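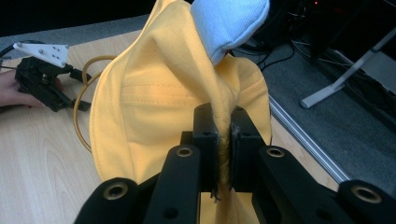 *Fig. 4. Right gripper closed on the yellow garment. View from the gripper camera.*

## 4. Recording cloth episodes

Read section 3 first if you haven't clocked the cameras together yet. Everything below assumes Pidus is running and the green bar is showing for all three views (left grip, right grip, head).

One session is 53 episodes of one garment. Then swap the garment, not the operator. Olga Daza keeps the garment list, ask her which one is next, don't just take what's on top of the pile.

### 4.1 Before the first episode

1. Sleeves down past the wrist, dark ones. No watches, no rings.
2. Wipe the finger pads. Dry cloth only. Lint on the pads is fine for a day, a week of it isnt.
3. Cables out to the sides of the table. If one crosses in front of a gripper camera on a normal reach, re-route it now.
4. Check the marker plate on top of each gripper. Give it a light twist. Any play at all, tighten and redo the hand calibration (3.6).
5. Open and close each gripper fully, twice. Pidus reads the end stops from this. Width should go to 0 and come back.
6. Log in with your own initials. Not Hervé's. He has 275 episodes to his name he never recorded and we had to sort them out by hand.

> **Caution:** fingers out of the linkage when closing. The trigger has no force limit on the human side.

### 4.2 Setting out the garment

1. Drop it from elbow height. Don't arrange it. Don't smooth it.
2. If it lands fully off the table, pick up and drop again. Half off is OK.
3. Other items stay where the layout card says. Layout cards are in the Burby folder, one per session.
4. Hands back to start pose, one gripper each side, jaws open, both marker plates facing up so the head camera gets them.

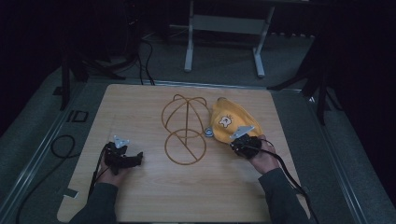
*Fig. 5. Head camera view, wire shape and yellow item on the table. Right gripper on the cloth.*

Note on the wire shape: distractor. It never gets picked up in a cloth session. Touching it by accident is fine, keep the episode. If you move it more than a hand's width, finish the episode and reset it after.

### 4.3 Recording

1. Foot pedal, one press. Wait for the beep. If you move before the beep the first frames get trimmed and the start pose is gone.
2. Reach, close, lift. One motion if you can. Slow is fine, stopping dead in midair isn't.
3. Grasp a fold, or an edge. Both are wanted, so mix them. Seams are fine too, but watch you get the cloth and don't slide along it.
4. Lift until the part you're holding clears the table. Rest of the garment can drag.
5. Hold for a count of two.
6. Lower, open, back to start pose.
7. Pedal again. Two beeps = saved.

Missed grasps: **keep them.** Try again in the same episode, up to three tries. We want the recoveries. Rongrong Ren's first model had only clean picks in the training set and it did nothing useful after a slip, just hung there with the jaws shut.

Throw an episode away (hold the pedal until the long beep) only if:

- you dropped a gripper
- somebody else's hand came into view
- a cable snagged and pulled your wrist
- the green bar went out, even for a second

Cloth right up against the gripper camera doesn't count as a lost view. When you lift high the garment will cover most of the picture. Leave it.

> **Note:** swap lead hand every 10 or so. Left-hand episodes are way behind, 223 in the last Barrientos batch and we needed more like double that.

### 4.4 Empty-jaw clips

Two per gripper at the start of the session, two at the end. Quick ones. They're used to check camera alignment and jaw width, nothing else.

1. Clear a patch of table a bit bigger than the gripper.
2. Jaws fully open, fingers pointing down, a few inches up.
3. Pedal. Count of five. Stay still!
4. Close all the way, open all the way, pedal.

Both pads should sit at about the same height in the picture with bare table showing between. If one is clearly lower, the camera mount has slipped. Stop and get Zulema Echeverría. Don't bend it back yourself.

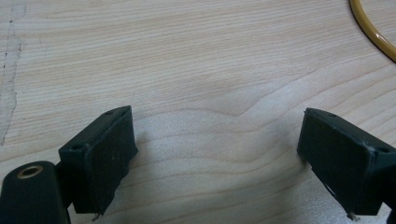

### 4.5 End of session

1. Run *Check session* in Pidus. Takes a few minutes, longer if the disk is over 200 GB full.
2. Red rows = missing view. Try *Re-sync* once. Still red, mark as bad and move on. Dont delete the files.
3. Type the garment number and layout card number in the notes box. Anything odd goes there too (pad changed, light moved, etc).
4. Upload to Prillora. Leave the window open till it says Done, closing the lid kills it.
5. Grippers on the hooks, jaws open. Cables loose coil, no tight bends near the plug.

Questions on labels go to Graciela Arancibia. Label sheet is section 5.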